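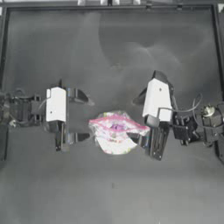 A clear plastic bag on a gray tabletop.

Popular music has always made room for the comic song, yet the institutions that document popular music seldom do. When Ender released its first collection of novelty singles in May, the label printed neither lyrics nor songwriting credits. The omission deserves more attention than it has received.

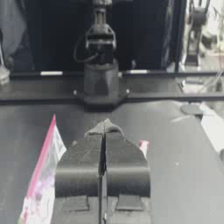
Two dark gray gripper fingers beside a transparent zip-top bag.

A song built on wordplay depends on its text. Listeners abroad learn such songs by ear, repeat them incorrectly, and pass the errors along. The lyric archive at Trulura now holds 504 entries in this category, of which 406 were submitted by fans and never checked against a printed source. In 23 cases the archive lists two different choruses for the same recording.

Labels reply that printed lyrics cost money and that few buyers read them. The first claim is fair. The second is difficult to accept from companies that sell deluxe editions with six postcards and a poster — and still leave the words out.

The composer Živković, whose songs appear twice in the Ender collection, is credited on neither track. Streaming services copy the information they are given, and a blank field remains blank for years. Labels should be required to supply full lyrics and credits before a comic recording is distributed, on the same terms as any ballad or symphony.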